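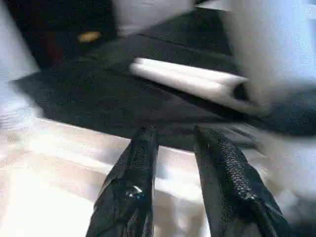

Gasden, January

Notes, slide 1. Start with the cloth. Dark, a bit fuzzy, rumpled at one side. Ask the room who would call this folded. Wait for hands.

My problem with the Kanura folding method is that it assumes flat, cooperative fabric. Dark knits hide their own creases. The handbook promises 2 minutes per item. I timed 20 items at home and never got near it.

Slide 2. Don't rush this one.

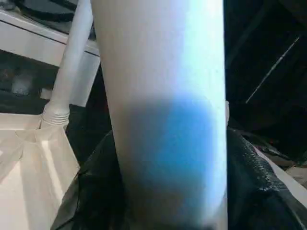
Second claim: a tidy work area speeds up the folding. Maybe. A white pipe and a white tray look clean in any light, so I'd want numbers before I believed it. Vasseur says they have them. I asked, no reply yet.

Skip the cost slide if short on time.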